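Practice rooms: where robots learn to open drawers

Think about the last time you opened a drawer. You probably didn't think about it at all! Your hand went out, your fingers closed, you pulled, and there were your socks.

Now try it again, very slowly. How far away is the handle? Which way do your fingers need to turn? How hard do you pull before the drawer starts to slide? A robot has to work out every bit of that, and at first it is terrible at it.

A program called Animetti lets kids and teachers give a robot all the practice it needs. Everything happens inside a computer, in made-up rooms a bit like the ones in a video game. This is called a simulation. If the robot bumps into the furniture, you press the round arrow and start over. No broken lamps, no squashed fingers, and no one has to sweep up.

We tried the school version at our library table in July, with a lot of kids leaning over one laptop. The starter pack has 5 rooms. The favourite was the one with the fancy black and white tiles and the little nightstand in the corner. Every drawer front is a different colour, so you can shout "the teal one!" and everybody knows which one you mean. 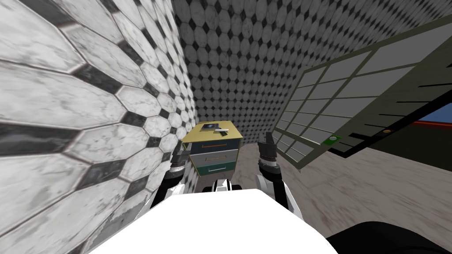 Gladys Ndung'u wrote to us after trying the same room at home: "My daughter wanted to know why it needs two arms for one drawer. I told her to try opening our sticky kitchen drawer with one hand. She came back and said all right, two arms." She also wished the instructions were read aloud, for younger kids, and we agree with her there.

So how do you play? First you pick a job from the list, such as "open the middle drawer." Then you steer the arms with the arrow keys. The hand on the end of each arm is called a gripper, and its two fingers work like a pair of tongs. Try picking up a grape with kitchen tongs and you'll soon feel what the robot is up against.

Each try is saved. After you have done a job a few times, you can press Learn, and the robot practises by itself, copying you and making small changes. Ours went through 200 tries while we ate our sandwiches. You can set it as high as 2,000, but that's one to leave running overnight.

The best button is the one marked Hand View. It moves you from looking over the robot's body to looking out past its fingers. Suddenly the room is enormous! Things you thought were small fill up half the screen, and it gets much harder to tell what is near and what is far. Godfrey Shirima got completely lost the first time and had to switch back to find the nightstand. 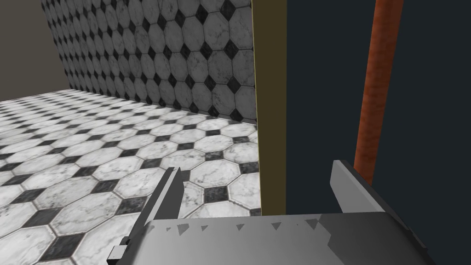
Hand View: two grey fingers, with nothing between them.

A few things could be better. The menus are full of long words, and the sound of the motors gets annoying (there is a mute button, thank goodness). The guidebook is 115 pages, so ask a grown-up to find the part called First Steps and skip the rest for now.

Try this at home

Put on a pair of thick mitts and close one eye. Ask a friend to tell you which drawer to open, then do it using only your thumb and one finger. Swap places and see who gets better after five turns.

Words to know

Simulation: a pretend world inside a computer that follows rules, like things falling down when you let go.
Gripper: a robot's hand.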